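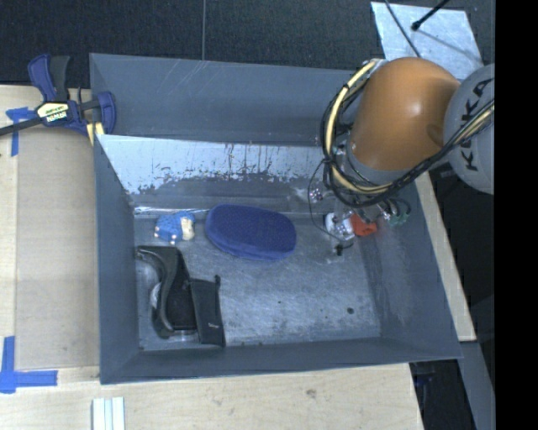

*Small items in one of the metal bins, with a blue and yellow clamp at the rim.*

## Small Goods Sorting Moves to Metal Bins at Fladora

Sun 2 March

The Fladora Reuse Center has completed the first stage of changes to its small goods service, with open metal bins now in use for items that were previously sorted on bare tabletops. The bins have wide, sloping sides and a flat floor, and they are clamped to the wooden tables at the rim. The remaining work, which concerns shelving and signs in the public area, will be carried out later in March.

The small goods service deals with donated items that are too small for the center's main shelves and too varied to be handled with clothing or books. Typical contents include pouches and cases, toys, sponges and cleaning pads, kitchen tools, stationery and parts of games. During the last full year, the service recorded 3771 items. Most were passed on through the center's shop or given to partner organizations in the Clekier district, and the remainder went to recycling.

Under the former arrangement, each delivery was emptied onto a table and spread out by hand. Small items often rolled to the floor, and pieces belonging to the same set were sometimes placed in different crates before anyone had noticed that they matched. A review of the service, completed last fall, recommended that every delivery should be contained from the time it was opened until the last item had been recorded. It also recommended that fewer items be handled at once.

### The bins

The center obtained 10 bins from Boltis, a dealer in used workshop and catering equipment. All were bought secondhand. They show the wear expected of metal containers that have been in service for some time, including scratches to the floors and marks on the walls, and the center decided against repainting them. Bins were checked for sharp edges before they were accepted. Any bin that develops a burr or a split seam will be withdrawn and returned to the dealer for repair.

The sloping walls were the main consideration in choosing this type. A straight-sided container of the same depth was tried first, but flat objects tended to stand on edge against the sides and were difficult to pick up. In a flared bin, a sponge or a soft case is more likely to settle on the floor, where it can be seen from above and reached from any side of the table. The wider opening also admits more light, a practical matter in a building where the windows are set high in the walls.

The bins are held with bar clamps and are not fixed permanently. The tables are shared with the repair sessions, and it must be possible to clear them without tools. Corner positions are marked on the wood with blue painter's tape, allowing a bin to be put back in the same place after a session. The tape is to be replaced whenever it begins to lift.

### How items are sorted

Only a few items are placed in a bin at one time. A mixed group may bring together a black fabric case, a blue pad and a small toy, as in the bin shown with this notice, and each of these would follow a different route through the center. The intention is that every object should lie separately on the floor of the bin and be visible without moving its neighbors.

Pouches, sleeves and glasses cases are opened and checked for contents before they are recorded. Cards, keys, medication and personal papers found inside are taken to the front office and entered in the found property book. They are never placed with goods for sale. A case with a working closure is sent to the accessories shelf. A case with a worn lining may still be accepted if the outside is sound, but a broken closure will normally mean that it goes to the repair sessions.

Sponges and pads are accepted only if unused. Where this cannot be established, the item is not offered to the public and is set aside for use in cleaning the center's own floors and tables. This rule has been in place for several years and has not been changed by the review, although donors continue to ask about it. Pads in sealed packaging may be left at the donation counter at any time during opening hours.

Toys require the longest check. Plastic figures and blocks are examined for cracks, loose parts and open battery compartments, then washed and left to dry on a rack. Single pieces that appear to belong to a set are kept for one month in a labeled tray in case the rest of the set is in another delivery. Pieces that remain unmatched are combined into mixed bags, which are sold by weight. The center does not accept toys with missing battery covers, and it does not accept painted toys that are flaking.

Items that cannot be identified are not discarded immediately. They are placed in a separate tray and looked at again at the end of the day. In the past this tray has yielded the feet of a sewing machine, part of a curtain rail and the stopper of a decanter that had been on the shop shelf without one since the previous spring.

### Results of the trial

The new arrangement was tested on 54 crates of mixed goods before it was adopted. The crates were taken from the storeroom in order of arrival and were not selected for their contents. Sorting a crate took slightly longer than under the former method, chiefly on account of the additional check on pouches and cases. Fewer items had to be moved a second time, however, and the storeroom records were easier to reconcile at the end of each session.

The trial also identified some difficulties. Very small objects, such as beads and loose screws, are hard to pick from a metal floor and will continue to be sorted in shallow trays. Glass and ceramics are likewise excluded from the bins and are to be unpacked on the padded table next to the sink. Dark objects can be overlooked in poor light, and additional lamps have been requested for the sorting tables nearest the storeroom door.

Noise was raised in comments from users of the adjoining reading area. Hard items dropped into an empty bin can be heard through the partition. Staff have been asked to set objects down by hand and to avoid tipping out whole crates, and a felt pad is being considered for use under each bin. The effect of these measures will be assessed before the partition itself is considered.

### Advice to donors

Donors are asked to bring small goods in an open box or a clear bag, and to keep them apart from clothing. Pockets, pouches and cases should be emptied at home. Parts of a set should be tied together or placed in one bag with a note of what they are. Items should be clean and dry, but they do not need to be wrapped unless they are fragile.

The donation counter is limited to 3 boxes of small goods for each household per visit. Larger quantities, including the contents of a house clearance, can be received by appointment at the rear entrance. Donors arriving without an appointment may be asked to return on another day when the storeroom is full.

### Remaining work

The next stage covers the public shelves in the Ó Dálaigh Room, where small goods are displayed. The present shelves are too deep, and items at the back are rarely seen. They will be replaced with narrower units, arranged in the same order as the sorting categories, and the signs will be reprinted in larger type. The room will remain open while the work is in progress, with part of the stock moved temporarily to the corridor.

Prices are not affected. The accessories shelf will move to the wall beside the entrance, and mixed bags of toys will be found under the window. Goods already reserved will be kept at the front desk until they are collected.

Questions about donations or reserved goods may be put to the front desk during opening hours. The full list of accepted items is posted at the donation counter and will be updated when the new shelves are in place.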